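From: list member, Drultovwood
To: Priltenach Halls & Catering list
Subject: Re: [halls] Laying out a self-service snack table

Replying below to the points in order. I have trimmed the signature and the parking discussion.

> We take over the refreshments at Drultovwood from January and have
> inherited one long table, a box of mixed baskets and no instructions.
> At the last Sunday session everything was in one heap by the interval
> and people were reaching across each other for drinks. Questions:
>
> 1. Is it better to group by type (crisps, sweets, drinks) or to mix?
> 2. Baskets or trays? We have both and they don't stack together.
> 3. Where do the bottles go? They got knocked over twice.
> 4. Do hot or foil-packed items belong on the same table?
> 5. How much do you put out at the start?

1. Group by type, but more exactly, group by package. A person looking for crisps will look for a bag, and a bag behaves differently on a table from a bar or a carton. Soft bags slide off one another and need a side to lean against. Flat packets will lie in a row. Anything that stands up on its own base should be kept apart from anything that doesn't. Once you sort that way the question of sweet or savoury mostly settles itself, and where it doesn't, put the savoury items nearer the end where the queue starts.

Mixed baskets look generous at the beginning of the session and are a nuisance after that. People dig to find out what is at the bottom, and what they dig out goes back on top, or on the table. If you must have a mixed basket, keep it to two kinds with different coloured packaging.

2. Both. They do different jobs.

Rectangular trays with a low rim are for things in rows. You can see at a glance when a row is short, and refilling means sliding the remaining packets to the front and adding from the back. They also butt up against each other, so no table is lost between them. White or another plain pale colour is easier to check for crumbs.

Baskets are for things with no useful flat side, or things you are content to have taken in any order. Round ones waste the most space because of the corners between them. Oval ones are better if you put the long side parallel to the table edge. Wicker needs lining if anything unwrapped goes in it, and wants a proper brush out afterwards - a damp cloth pushes crumbs further into the weave. We line ours with greaseproof paper, folded so that it does not stand up above the rim.

As to not stacking together: ours don't either. Trays go flat in the bottom of the crate, baskets nest on top by size, liners in a bag down the side. The Pinheiro crates take the large trays lengthways only. If you have the Flavico ones with the sloping sides, the trays will go in at the top and then jam halfway down, so measure at the base.

3. Bottles at the back, towards the middle, in something that holds them by the base. A bottle standing loose on a tabletop at the front edge will go over as soon as a sleeve catches it. A bottle at the far end will be carried along the whole queue by people who started at the other end, and put down somewhere new if they change their minds.

The difficulty with putting them at the back is that the second row can't be seen or reached. A stepped stand deals with that. Acrylic is the lightest sort and wipes clean, though it scratches if you use the green side of a sponge. Check the depth of the step against the bottles you actually buy, as small bottles vary in diameter more than you would expect, and a stand that is slightly too narrow will hold them at a lean. Fill the back step first. When the front is empty, bring the rear ones forward before restocking so the older ones go first.

Do not put bottles on a tablecloth that hangs over the back. We stopped using cloths under drinks altogether. One pull from behind the table and the lot moves.

4. Foil containers can share the table if they are lidded and being handed over whole. They should have their own basket or tray and nothing should be laid on top of them. The edges crimp easily and a crimped rim no longer takes its lid. Stack them square, one directly over another, and keep the stack lower than it will physically go. If they are hot, they want a separate table with a heatproof surface, somewhere the queue does not double back past it. Hot foil next to chocolate is an expensive arrangement.

Empty containers for people to fill themselves are a different matter. Those can go at the start of the run with the napkins.

5. Less than you think. Our rule at Priltenach is 2 rows of each flat packet, with the rest in closed boxes under the table. Bags of puffed snacks go out in larger numbers only because they take up so much room that a small number looks mean. For a session of 26 people we restock at the interval and once more before the end. Most of the waste we used to have was not food gone off, it was packets handled so much that they were crushed.

You did not ask about the middle of the table, but it is where most layouts go wrong. The natural thing is to fill it. It is better to leave one tray in the centre with very little on it, or nothing, as a place where things can be set down while people sort themselves out. If you don't provide one, the place chosen will be on top of the crisps. A shallow tray with rounded corners is good here as there is nothing for a sleeve to catch on. At the close of the session whatever is in it goes back to its own basket, which takes a minute and saves a search.
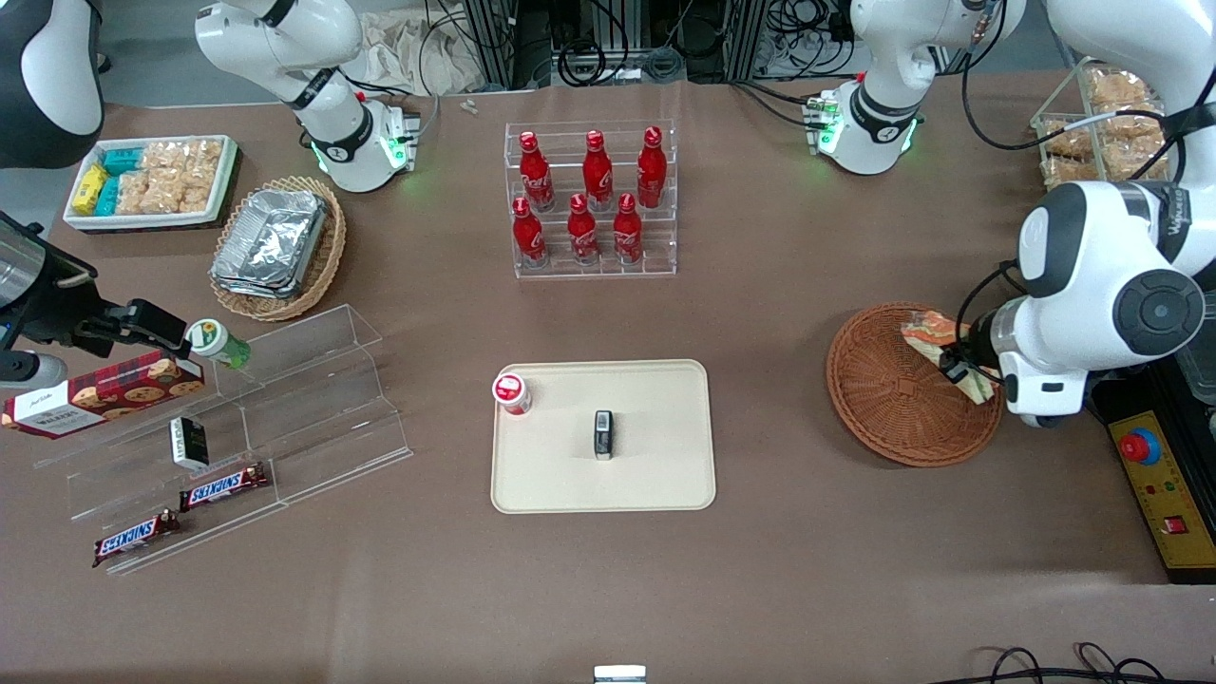
Spacing on a full table is mostly a matter of fixing the large items first and letting the small ones fall in around them. Set the drinks stand before anything else, then the set-down tray, then work outwards. With the six Coca-Cola bottles at top centre on two tiers, the front three slightly offset between the rear three, every label side has a gap to show through and the stand sits at the back, clear of the centre tray. The puffed snacks have most of the white tray, with the yellow packet and the two teal ones kept together at the left end, and the foil containers are in the oval basket to the right of it, on their own. I would copy that arrangement for a single long table and change only the contents.

Two further points on the table itself.

Surface. A mid-brown top hides marks during a session and hides them equally well from whoever wipes down afterwards. Wipe it in overlapping strokes along the length, lift every basket, and look across it with your eye low down towards the window. Small scraps of white wrapper show up, sugar does not, so run a dry hand over it as well.

Height. If you have folding tables with adjustable legs, set all 4 legs and then put a full bottle on its side in the middle. If it rolls, the table is out. Do this before loading, as it cannot be corrected with the stand in place. A folded card under one foot is acceptable for an afternoon but it works its way out on a polished floor - use a rubber ferrule.

> Also, does anyone label the baskets? We were told it is required.

I can't speak to what is required at your hall, so ask whoever handles the bookings. For packaged goods we leave the printed side up and keep the outer box under the table so that the ingredients can be read from it. For anything decanted we write a card with the product name and the allergens copied from the pack, and stand it behind the item, not in front, where it gets knocked into the basket and buried. Use pencil or a waterproof pen. Ordinary felt tip does not survive a cold bottle.

If it is any use, I have a spare set of tray liners cut to the larger size and 2 round baskets with sound rims. Collection from Priltenach only. Reply off list.

> --
> To leave this list, send a message with "leave" in the subject line.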